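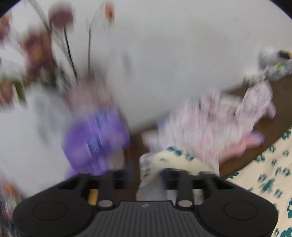
Evanthia Galanis wrote under my last post that she folds everything the day it comes off the line, and asked why I let the small cloth pieces pile up until there's a whole evening of it.

Fair question. I get more done in one sitting. Pink and white floral first, then the plain stuff.

Floral cotton creases worse than it looks. I shake each piece out once, pull the corners, fold in thirds. No ironing.

Anything thin and crumpled goes to one side – I decide at the end if it's worth keeping.

Purple is the color I lose track of. I keep it near the top so I don't dig for it later.

The orchid stays where it is. I moved it for sorting in September and it dropped two buds.

Tonight's count so far: 18 folded, 8 for mending, 9 for the rag bag.

The Nelley boxes are the right depth for thirds. The Poleck ones are too shallow and the lids pop up.

@evanthia no, I don't label them. I did once – the labels came off by spring.

Mending is tomorrow. Need white thread.

Home Posts Replies Media Search

Contact | © Zirkcombe 2018 | Back to top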